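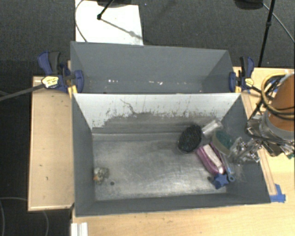

*By the Ralla cell's keeper – I set up, clean and mend one robot arm and everything bolted, clamped or taped around it*

March was bin month. I've been looking after this cell for a while now, and if you'd told me at the start that I'd get this excited about two grey bins and a pair of bar clamps, I'd have laughed, but I love how it's running!

The Ralla cell does bin picking. Small, awkward household stuff goes in one bin, the arm moves it to the other, and then it moves it all back again. The bins used to sit loose on the table, and every time the gripper leaned on a rim they'd creep a few millimetres. You wouldn't notice by eye. The arm certainly did, and by mid-afternoon it would be closing its fingers just beside things.

So now they're clamped, one at each end, jaws on the inside of the rear bin and yellow pads out at the rims. I do them up by hand, left then right, then a second little squeeze on each. I also put blue tape on the table at the front right corner, so when I pull the bins out for a clean I know where they go back. Cheap, ugly, wonderful tape.

The wall between the bins is my favourite part of the whole setup. It's gone properly dark and scuffed along the bottom, with the finish worn away in a big jagged band, and there's one crooked scratch running down it that I've grown quite fond of. I wipe it down and leave it be. I did think about repainting, and I even had the colour picked out, but the last touch-up flaked and I spent a whole morning vacuuming up the bits.

The hoses and cables were the bigger job. The tan tubing used to run tight against the casing and it rubbed badly whenever the wrist turned in. I let out more slack so it goes round in a wide arc, with the black lines bundled underneath, then jogged the arm slowly to every corner of both bins with my hand near the stop button. It took 11 goes to get a loop that didn't snag. Worth every one – it's the most satisfying thing I've done since I swapped the collar bolts.

My weekly routine, for anyone minding something similar:

- stop the arm and lock it out before reaching in
- check both clamps for movement
- look over the translucent fingers for nicks, right down at the tips
- follow the tubing with your fingertips from one end to the other
- empty the bins and wipe the floors

After that I throw a mixed lot back in and run 100 picks. Scrubbers are great for this – the rough face gives the fingers plenty to hold. Shiny clear things are still a pain, and anything small that ends up over by the left wall tends to stay there a good long while. The last run finished with 74 clean picks, and I did a small dance.

Next up is the Kineteo bracket for the cable support, if it ever arrives. I've already cleared a drawer for it.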